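3.2 The bed as a provisional surface

Housekeeping manuals treat the bed as a thing to be made. The households in our Rotberg sample treated it more as a table with a mattress in it. Of the 1,753 entries in the Plurnora diaries, 82 concern cloths, towels or sheets put down on a bed "for a moment", a unit of time that our participants declined to define. Haugland (in the pilot at Aasen) had already suspected that a moment could last until bedtime.

Cushions complicate matters. They have no agreed home, they are seldom folded, and they are happy to hold up whatever lands on them. Thorlacius proposed coding them as furniture. We kept them under bedding, with misgivings - mainly his.
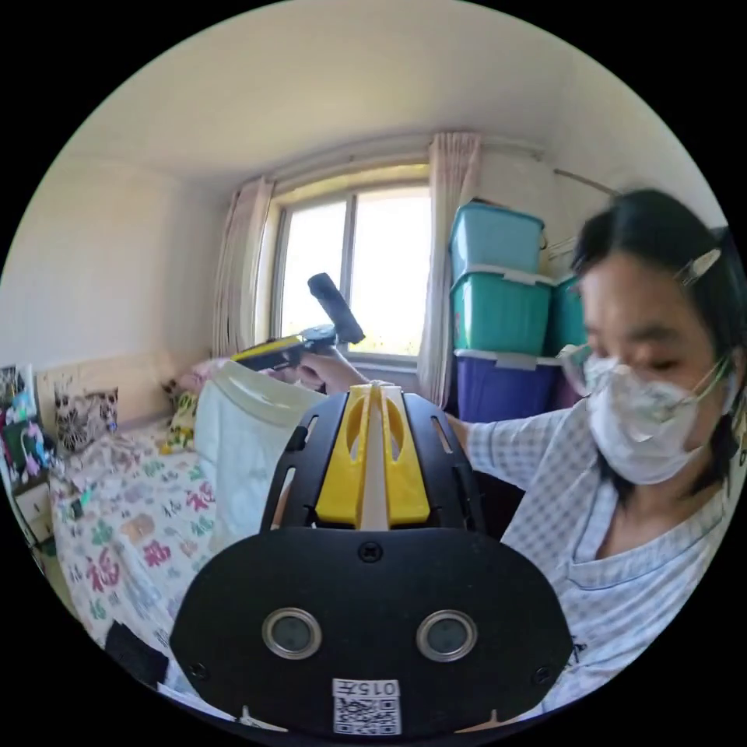
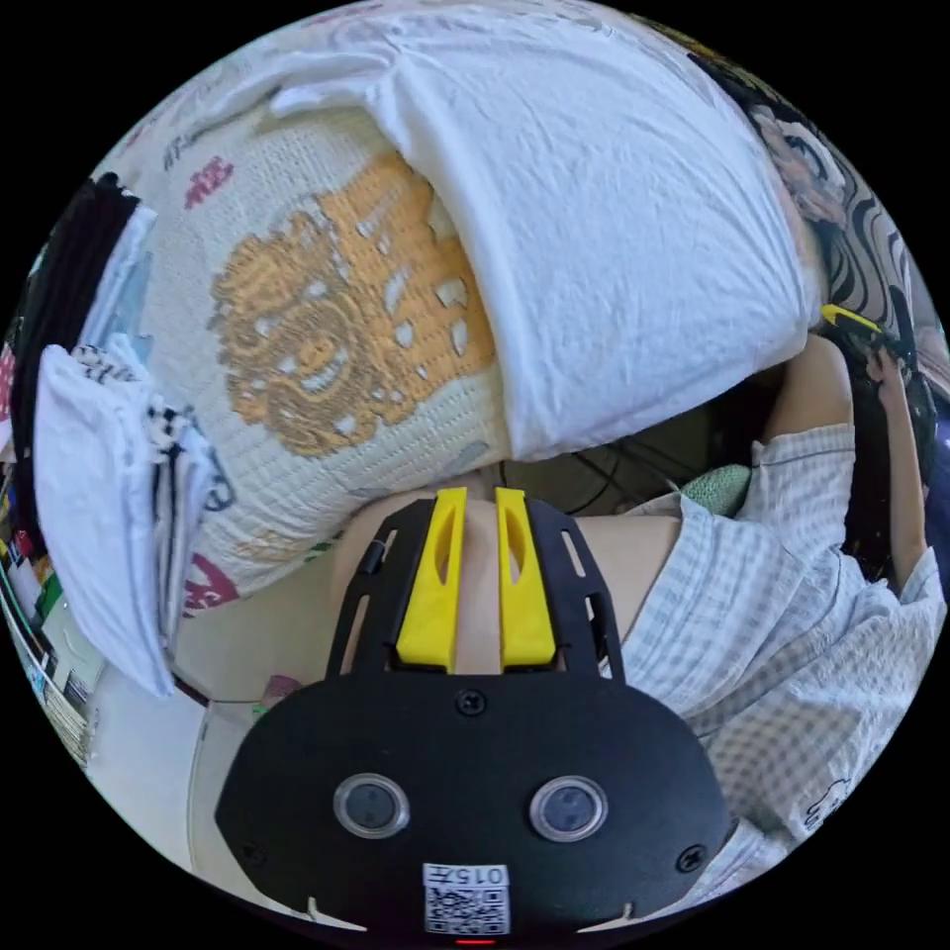
Figure 4. White cloth and soft furnishings in one bedroom: at the bed, with its colourful printed sheet (first), and over a knitted cushion cover with a mustard-orange motif (second).

Pattern deserves a word, as the diaries are full of it. Respondents described their printed sheets and knitted covers at length, often with affection, and then reported covering them with something plain. Only 31 entries mention a cushion being moved before a cloth was put down. The rest suggest that the cushion is regarded as part of the terrain, and that one folds around it as one might build a road around a hill. We return to the folding itself in section 3.3, where the fitted sheet gets the separate treatment it has always demanded.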